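Checklist for children who work for pocket money: car wash, cake table and small jobs at the doors

Street group Voritz, version of October 3, 2026
Filled in by Garnet Desjardins and Rosário Guerreiro. Comments by Ingeborg Wyss.

Each point is marked OK, OPEN or NOT OK. When a point is OPEN, the comment says what is still to do. Please read the comments also when the mark is OK. In spring many parents read only the marks, and then we had the same questions on the phone all evening.

The list is for children from 10 to 14 years. Younger brothers and sisters may come along to look, but they are with their own parents.

PART A. BEFORE THE DAY

A1. Signed paper from a parent for each child
Mark: OK
Comment: All papers are here. On two of them the phone number was hard to read, I have called and corrected it. The paper must say which jobs the child may do. "Everything" is not an answer, please write the jobs.

A2. Allergies and medicines
Mark: OPEN
Comment: One family still has to tell us if the spray for asthma stays with the child or with the adult. My wish is that it stays with the child, in the pocket, and the adult knows it.

A3. Every child has a partner
Mark: OK
Comment: Pairs are fixed and do not change during the day. If one child goes home, the other one joins a pair and they are three. No child goes to a door alone, also not to the door of a grandmother.

A4. Street plan with allowed houses
Mark: OK
Comment: We ring only where the people have said yes on the sheet from the letter box. House number 83 has said no, they have a dog that does not like bells. Number 98 is allowed but only the garden, by the side gate. The gate closes by itself and is heavy -- hold it with the hand flat, not with the fingers around the edge.

A5. Papers of the group are put away after signing
Mark: OK
Comment: The papers have addresses and health matters in them. They do not lie open at the cake table. Rosário takes them out in the morning and puts them back in the evening. 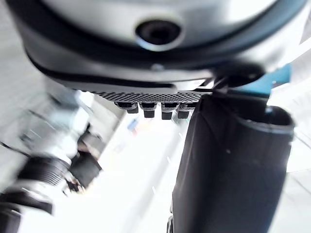

PART B. CAR WASH

B1. Place is flat and away from moving cars
Mark: OK
Comment: We use the yard behind the bakery Rusnák. The entrance is narrow, so only one car drives in at a time and the children stand behind the low wall until the motor is off. The driver gets out and takes the key with him. The key does not stay in the car.

B2. Soap is mild and in its own bottle
Mark: NOT OK at first visit, OK at second visit
Comment: On the first visit somebody had filled soap into a lemonade bottle. I have emptied it and brought the right one. Never put soap in a bottle for drinks, also not with a note on it.

B3. Ground is not too slippery
Mark: OPEN
Comment: Near the drain there is moss. Garnet wants to brush it away on the evening before. If it is not brushed, we move the buckets to the other side. Shoes must be closed and have a good sole. Children in sandals can work at the cake table.

B4. Hose
Mark: OK
Comment: The hose goes along the wall and not across the walking way. The water pressure is low. An adult turns the tap.

B5. Ladders and roofs of high cars
Mark: OK
Comment: There is no ladder and there will be no ladder. For vans, the children wash up to where the arm reaches and the driver does the rest or he leaves it dirty. The price is the same. It was discussed last time for a long while and I would like that we do not discuss it again.

B6. Buckets
Mark: OK
Comment: Fill only half. A full one is too heavy for most of them and they will not say it.

PART C. CAKE TABLE

C1. List of ingredients on each cake
Mark: OPEN
Comment: The cards are printed, but the Sasari cakes (the ones with almond, from the recipe on the school page) need the word NUTS in big letters. At the moment it is small and at the bottom. Please also write who baked, first name is enough.

C2. Oven and knife work at home
Mark: OK
Comment: Children bake with an adult in the kitchen. At the table the cakes arrive already cut. There is one knife at the table and it lies behind the adult.

C3. Cream and fresh fillings
Mark: OK
Comment: We don't take them. Dry cakes, muffins and biscuits only. In winter, for the December market, we can think about it new.

C4. Table stands firm
Mark: NOT OK
Comment: One of the folding tables has a leg that does not lock. You hear a click but it is a false click. I have put red tape on it and it should not come to the yard. Yeison Marulanda has a replacement which he can bring in the morning if somebody reminds him on Friday.

C5. Hands
Mark: OK
Comment: The bakery lets us use the sink. One child takes the money, the other one gives the cake, and they do not swap without washing. Tongs are better than gloves, with gloves the children forget and scratch the nose. 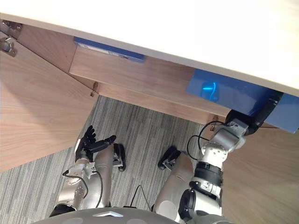
Cupboard under the desk, with the door open

PART D. MONEY

D1. Cash box has a lock and an adult has the key
Mark: OK
Comment: The key is with Garnet. The box never goes from door to door. The pairs in the street carry a small bag under the jacket and empty it when they come for lunch.

D2. Upper limit for the small bags
Mark: OPEN
Comment: We have no number yet. I find it should be low. Last year the whole group earned nearly 1,000 francs in one day and a part of it was walking around in the pocket of a boy of eleven. It went well, but I did not sleep good when I heard it afterwards. A child who is asked by a stranger for the bag gives the bag. Please say this to them in clear words, before they go out, and say also that no one will be angry.

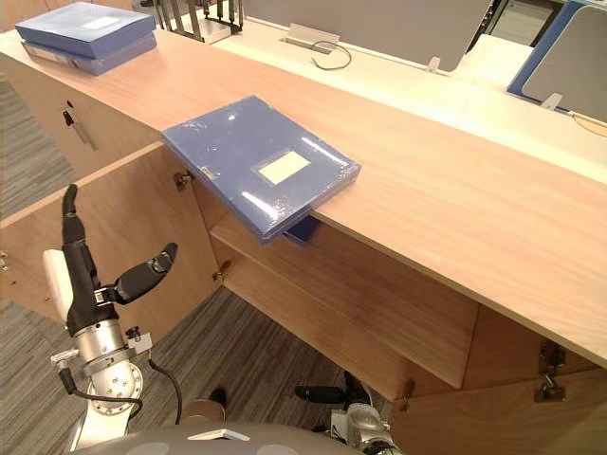 For the same reason the children should not tell at the doors how much they have earned already. They are proud and they like to say it. At lunch there is time for that, we write the sum on the board and everybody may clap.

D3. Who gets what
Mark: OK
Comment: It is written in the letter to the parents: each child keeps what it earned at the doors, and the money from car wash and cakes goes to the Hidavow summer camp. Not strictly a safety point. But in the spring it made a quarrel with pushing, so now it is on the list.

PART E. JOBS AT THE HOUSES

E1. Work outside only
Mark: OK
Comment: Leaves, bins, sweeping, carrying bottles to the container. The pair stays outside the house door, also when it rains and somebody is friendly and offers cocoa. They can say: thank you, we must ask first.

E2. No machines
Mark: OK
Comment: No lawn mower, no hedge cutter, no leaf blower. Rakes and brooms are allowed. Rakes are put down with the teeth to the ground.

E3. Broken glass
Mark: OPEN
Comment: Gloves for the bottle job are ordered but not arrived. Without gloves this job is cancelled.

E4. Calling in
Mark: OK
Comment: Every pair has one phone and the number of Garnet is saved in it. They call when they change to another street. When a pair has not called and does not answer, Garnet goes to look, and Rosário stays at the yard with the others.

E5. End time
Mark: OPEN
Comment: I have written four o'clock. It gets cold in the yard early and wet sleeves are not nice. Some parents have asked for later. 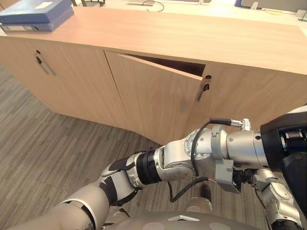 Johanna Bachmann: Four o'clock is too early for the families who come only after the match. Could the cake table stay until five and the buckets stop at four? My two would be at the table anyway. And on E1, please put the sentence about the cocoa on the small card that the children carry. Mine knew the rule last time and still went in, because they did not know how to say no to a nice old lady.

Ingeborg Wyss: Thank you, I agree with both. The table can stay until five if there are two adults for the last hour, I can be one of them. The sentence goes on the card. I have changed E5 to "OPEN, second adult needed".

Garnet Desjardins: I can't stay, I have the cash box to bring home. Moss will be brushed.

STILL TO DO BEFORE THE DAY

A2: answer from the family about the spray
B3: brush the moss near the drain
C1: new cards with NUTS in big letters
C4: bring the other table, remind Yeison on Friday
D2: decide the limit for the small bags
E3: gloves
E5: second adult for the last hour

Please write your changes under the list and not inside it, otherwise I can't see what is new. For questions call Rosário in the evening, not during lunch.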